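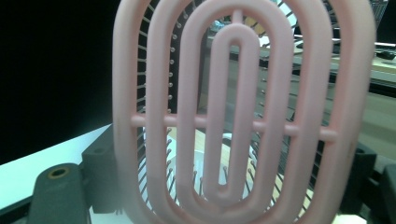 Hairbrush, pink, vented back

From: Inger Stougaard
To: sostosus-hostels list
Date: 14 August 2019
Subject: Re: Lost property: keeping periods and return postage

Dear members,

I write on behalf of the Sostosus office in reply to Signe Grímsdóttir's message, which is quoted in part below. Several houses have written to us separately on the same points, and we would prefer to answer them on the list so that all members have the same text.

The current guidance on lost property was adopted when the network was much smaller and when most guests could be reached only by letter. It says very little on low-value personal items and nothing on electronic devices. A revised text is being prepared. Until it is issued, the following should be treated as the position of the office.

> In June our house at Drolla made a full check of the lost property
> cupboard against the Ferent register. The register showed 116 open
> entries. Of these, 23 could not be matched to anything in the cupboard,
> and there were a good many objects in the cupboard with no entry at all.
> Most of what we hold is of small value: towels, chargers, single gloves,
> toiletries, reading glasses, books in six or seven languages.

Thank you for reporting this so openly. The office does not regard a mismatch of this kind as a failing on the part of reception staff. The register was designed for left luggage, and the form asks for a bag tag number before it will accept an entry. Staff who are serving a queue will often put the item on the shelf and mean to return to the form later. Ferent has agreed to make the tag field optional from the next release. In the meantime, houses may enter a single zero in that field and the entry will be saved.

Entries that cannot be matched to an object should be closed with the reason "not located" and should not be deleted. If a guest writes to us later, we need to be able to say when the item was recorded and when it was last looked for.

> May we ask the office to state clearly how long we are expected to keep
> things? The present text says "a reasonable period". One colleague reads
> this as two weeks and another as the end of the season, and guests have
> been given both answers.

The office accepts that the wording is of no help at the desk. The following periods apply with immediate effect to all 43 houses in the network.

Food and opened toiletries: discard on the day of finding.
Items worn next to the skin, and items for personal grooming: two weeks.
Other clothing, towels, books, umbrellas: six weeks.
Keys, spectacles, hearing aids and other medical items: three months.
Jewellery, watches, cameras, telephones, computers: three months, in the safe.
Passports, identity cards and bank cards: see the separate paragraph below.
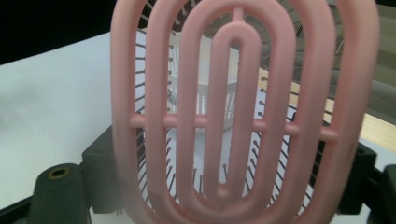

The period runs from the date on which the object was found. Where the date is not known, the date of entry in the register is to be used. If a guest has made contact within the period and has asked for the item to be kept, it should be kept until a date agreed with that guest in writing, and the agreed date should be put in the notes field. A telephone call is sufficient for the first contact, but a short message confirming the date should follow.

A small number of houses have asked whether they may set longer periods of their own. They may. A house may not set a shorter one, and any longer period must be displayed at reception.

Passports and identity cards should be handed to the local police within two working days and a receipt obtained. Bank cards should be reported to the issuing bank and then cut through the chip in the presence of a second member of staff. Neither should be posted to a guest under any circumstances, even where the guest offers to pay for a tracked service.

> The question of postage also needs attention. At present we pay first and
> ask the guest to reimburse us. Some do so and some do not. Dramani has
> changed its parcel rates twice since the spring and our desk no longer
> knows what to quote.

The office has been reviewing this matter for some time. Returns across the network in the last full year came to 1106 parcels, and the cost was recovered in well under half of the cases. This cannot continue. From the start of the coming season, the guest will pay Dramani directly by means of a link sent from the register, and the parcel will not be made up until the payment has been confirmed. The house will no longer need to quote a price.

We are aware that some guests have difficulty paying online, in particular older guests and those travelling in school parties. For these cases each house will hold a modest sum from which postage may be met at the discretion of the manager. Please keep the receipts together and submit them with the quarterly return. Separate claims by email will not be accepted, as several were paid twice last year.

Parcels going abroad must carry a customs form where one is required, and the contents are to be described in ordinary words. "Personal effects" has been refused at more than one border. "Used jumper, used book" is acceptable.

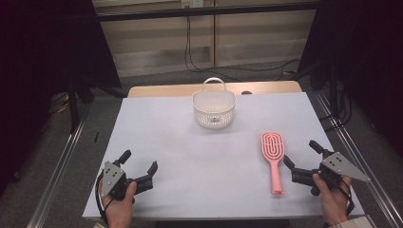

On the matter of description generally, the office would be grateful for more care in the register. A guest who enquires should be asked to describe the item before the member of staff describes it to them, and this is only of use if the entry has enough in it to compare. Colour, kind, maker's name if there is one, and any mark or damage will normally be enough. Please avoid abbreviations, which are not understood from one house to the next. We have found entries reading "gen. misc.", "blk thing" and, in one case, "as before".

The place of finding should be given as a room or area. Bed numbers should be left out of the description, as they can link an item to a named guest and the description field is visible to every house.

> Finally, we would welcome guidance on disposal. We have a local charity
> shop willing to take clothing and books, but it will not take anything
> for personal care, and we are reluctant to put usable items in the bin.
>
> With kind regards,
> Signe Grímsdóttir
> Drolla

Clothing and books may be given to any registered charity of the house's choosing once the period has ended. They should be washed first if there is a machine available. Grooming items may not be passed on to other guests, nor placed in a "help yourself" box at reception. Several houses keep such a box and we must ask that they restrict it to books, maps, unopened food and unopened toiletries. Where the local authority accepts hard plastic for recycling, please use that route.

Telephones and computers must not be given away or sold. After the three-month period they should be sent to the office by tracked post, in the padded envelopes supplied, with the register number written on the outside. The office arranges for the contents to be erased. Please do not attempt to switch on a device in order to identify its owner.

Staff may not keep unclaimed property, whatever its value. We mention this only because two houses asked whether the old custom was still allowed.

A draft of the revised guidance will be sent to this list for comment. Members who wish to raise a point before then are asked to reply to the list under the present subject line and to quote only the passage they are answering. Questions concerning the Ferent register itself, such as passwords and printing, should continue to go to the help desk and will not be dealt with here.

Yours faithfully,

Inger Stougaard
Member Services
Sostosus

You are receiving this message as a subscriber to sostosus-hostels. To change your settings or leave the list, use the member pages. Attachments larger than the list limit are removed before delivery.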